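Small Things, Shared Space: Storing Jewellery and Hair Accessories in a Student Bedroom

Project report, Home and Living Spaces unit
Submitted by Oskari Pesonen, 2/3/21
Project group: Prullesden

1. Background

Our group was asked to choose one kind of clutter in the home and look at how people deal with it. Other groups took shoes, mail and kitchen drawers. We took the small things people wear on their wrists and in their hair. They are cheap, light and easy to put down anywhere, and most of the people we asked said they lose them often.

The work was done at Trurncombe, the student residence where two of our members live. We used bedrooms there with the permission of the people who sleep in them. Each room has a bed, a desk, a wardrobe and one narrow shelf. There is no dressing table and the bathroom is down the hall, so accessories tend to end up on the desk, the bed or the windowsill.

2. What we wanted to find out

We had two questions. The first was whether an open tray or a container with a lid is easier to live with. The second was whether sorting by type (hair things in one place, bracelets in another) is worth the trouble for someone with a small collection.

3. Method

We gave a short questionnaire to 52 residents. It asked where they keep their accessories, how often they search for something before going out, and what they would change. We then asked seven of them to try a storage method for two weeks and keep notes. Four had a shallow open tray and three had a lidded box with compartments. They could put the tray or box wherever they liked, as long as it was in the bedroom.

We did not tell them what to put in it. Hyvönen, the other group working at the residence, had given its participants a fixed list in an earlier project, and their report says that people stopped following it after a few days.

4. Results

Of the questionnaires handed out, 70 per cent came back with every question filled in. We used the incomplete ones only for the comments. The most common place to keep accessories was the desk. The most common complaint was tangling, followed by hair ties going missing.

The tray users put everything in together. Bracelets, scrunchies, clips and elastics shared the same space, and none of the four set up any kind of division. Their notes say they could find a bracelet quickly by its colour. Larger soft items gave them more trouble, as these took up room and covered whatever was underneath.
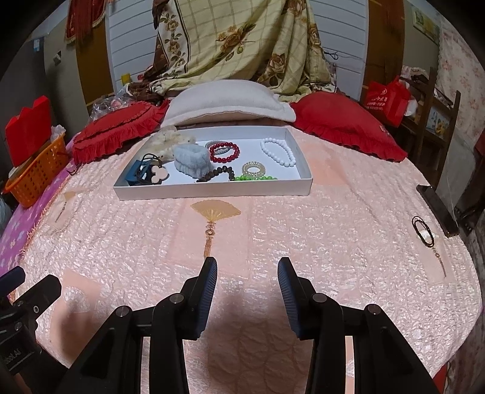

Figure 1. Open tray on a bed, with bead bracelets, a blue scrunchie, a coil hair tie and black elastics.

The contents in Figure 1 are typical of what we saw in the tray group. The bead bracelets are easy to tell apart: white, red, bright green and dark brown. The black elastics are another matter. They have looped over a blue hair clip, and thin cords like these came up again and again in the notes as the thing that catches on everything else. A lacy piece of fabric hangs partly over the rim, and two participants wrote that soft items crept out of the tray in the same way.

The lidded boxes kept things apart better, and there was less tangling. However, two of the three people using one said they stopped closing the lid in the first week, and one left her bracelets on top of the box at night instead of inside it. Scrunchies did not fit well in the smaller compartments.

5. Discussion

The open tray was used more regularly, and we think this is down to effort. Dropping a bracelet in a tray takes one hand. Opening a box and choosing a compartment takes more attention than people want to give it at bedtime.

A full sorting system does not seem worthwhile for a collection this size. The one change we would make is to keep elastics separate, on a hook or in a small cup. Fundlow, the second-hand shop near campus, sells odd cups and saucers that would do the job, and one participant was already using a saucer by the end.

Position matters as well. A tray on the bed has to be moved every night — a tray on the shelf does not. We should have asked participants to record where theirs was each day, and we didn't think of it until the notes were in.

6. Limits of the project

Seven people is a small group and two weeks is a short time. Everyone lived in the same building with the same furniture. Nobody in the trial owned many necklaces or earrings, so our findings cover bracelets and hair accessories only.

7. Next steps

We plan to repeat the trial in June with a divided tray and a separate cup for elastics. Participants will fill in a short daily sheet covering where the tray was kept and what was missing from it.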